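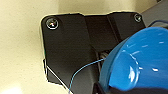
18 Jun 2021

Got back from Grarnilport late and too wound up to sleep, so I'll write it down while I've still got the bus timetable in my pocket and the mood to go with it. Took the 205 both ways. Raining going out, raining coming home.

I went to see the arm put bowls away. I'd told everyone I'd go with an open mind and I did, for the length of the bus ride. By the time I'd found the right door at Vement and hung up my coat I was back to what I've thought since December, which is that they have picked the easiest chore in the house and are still a good way off doing it.

Somebody has to unload a dishwasher every day of their life. I do it half asleep with the radio on and the kettle going, and I couldn't tell you afterwards which hand I used. You grab a bowl, you notice there's a puddle in the foot of it, you tip it, you give it a wipe if you're feeling proud of yourself, and it goes on the pile with the others. I never taught myself that. I suppose I picked it up the way you pick up a limp. Watching a machine go at the same job is like hearing your own street described by a person who has only read about it.

It is slow. I knew it would be and it still got on my nerves. The hand comes down over the rim, stops, thinks (they'd tell me off for saying thinks), comes down a bit more, closes. Then there's a wait, and then up. I had time to look around the room and read the fire notice. I had time to wonder if I'd left the back window open. I caught myself leaning forward to do it for the thing, and I wasn't the only one leaning.

Round shiny things are hard for it, I was told. The light bounces off the glaze and it can't settle on where the edge is. All right, I believe that. I'd only say that a kitchen is mostly round shiny things. If you took the round shiny things out of my kitchen you'd be left with the bread board and a tea towel.

And nothing stays where you left it at home. That's my big complaint and I made it, politely, twice. On a tidy table with a few items set out, I'd expect it to get somewhere in the end. At my place there'd be a lunchbox lid in the way, a letter from the council, one gumboot. The bowl might be inside another bowl with a spoon stuck between. I asked whether it could manage a bowl inside a bowl and got a long answer that didn't have a yes in it.

I should be fair. I always say I'll be fair and then write a page of grizzling, and when I read it back a year later I sound like a crank. So, fair: it did pick things up. When the grip was good it was very good, steadier than mine before breakfast. It doesn't get bored or cranky. It doesn't put the good bowl at the bottom out of spite. The people running it were patient with me and let me stand closer than I expected. They don't go on as if it'll be in the shops by winter either. One of the younger ones said straight out that she wouldn't have it in her own kitchen yet. I liked her best.

The claims come from further up. There was a leaflet on the chair with the word "effortless" on the front, and I have brought it home to be annoyed by.

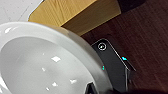 A voice behind me said I was judging the thing as if it had to be quick, and what did it matter if it took all night, so long as the bench was clear by morning? A washing machine takes its time and I don't stand over that with my arms folded. For somebody with crook hands, or on their own after a hip, slow would do very nicely, and I might want to think about that before I sneered at it.

I hadn't got a good answer. I said something about who would be standing by to help when it got stuck, and the voice said well, that would be the same person who helps when the washing machine gets stuck. I turned round to argue it properly and they'd moved off to the biscuits.

I chewed on that all the way home, past the silos and the long dull stretch by the river. It's a decent point. I don't want to be one of those people who thinks a job only counts if it's done the way they do it. Mum couldn't lift a saucepan in her last two years and she hated asking. She used to leave the heavy bowl in the sink and pretend she'd forgotten it. If there had been some contraption that took until midnight to put that bowl on the shelf, she would have called it every name under the sun and then switched it on every evening.

But a washing machine is a box. You shut the door and whatever goes wrong goes wrong in the box. An arm is out in the room with you, reaching for things, and the cat's on the table. It has to be right about where everything is, and tomorrow it has to be right again when everything's moved. I don't think patience gets you there by itself. The voice would say give it time, and I'd say they've been telling us to give it time since I was at school. There was a picture in a magazine then, a robot with an apron on. I remember thinking I'd never have to dry up again.

It was different at Todham, at the packing shed, when they brought in the machine for the boxes. I didn't believe in that one either and I was wrong, and I may as well write that down too. But every box was the same box. The floor was painted where the machine was allowed to go and we were kept off it. They changed the shed to suit the machine, moved the doors, even got rid of the old scales, and after that it ran beautifully. I can't see anyone repainting their kitchen floor and moving the fridge so an arm can have a go at the cereal bowls. Or perhaps they will. People did knock out cupboards for dishwashers.

Speaking of which, ours is on its last legs. The new one I've been looking at is $839 and it will wash everything in the house and then leave it sitting there, clean, for me to put away. That's fifty years of cleverness and the last metre is still mine. I said that at the tea table and got a laugh, so I said it again to somebody else and didn't.

Stopped at Leitão before the bus and had a custard tart and a coffee, and sat at the window where I could see behind the counter. The girl there was clearing. She had three cups hooked on one hand and was wiping with the other, talking over her shoulder to the kitchen, and she pushed the drawer shut with her hip as she went by. She'd have been horrified to be stared at. I did try not to. I wanted to go back up the road and fetch the lot of them down to watch her, though I expect they know all about it. They must go home and unload their own dishwashers and feel sick.

What I'd like to see, if I'm asked back, is a bad table. Let me bring the stuff from my own sink in a bucket. I'd tip it out, nothing breakable, and I'd sit in the corner with my knitting and keep my mouth shut and let it take the whole afternoon. If it can sort that out without someone stepping in to nudge a bowl round for it, I will eat the leaflet. I might write and suggest it. I'd have to leave off the part about the leaflet.

Feet wet, and the good shoes are in front of the heater stuffed with newspaper. Window was shut after all. There's a stack in the rack from this morning I said I'd do when I got in, and the big bowl's on top with the colander jammed inside it, and I'm not touching it tonight.

Ring about the dishwasher. See if they take the old one away.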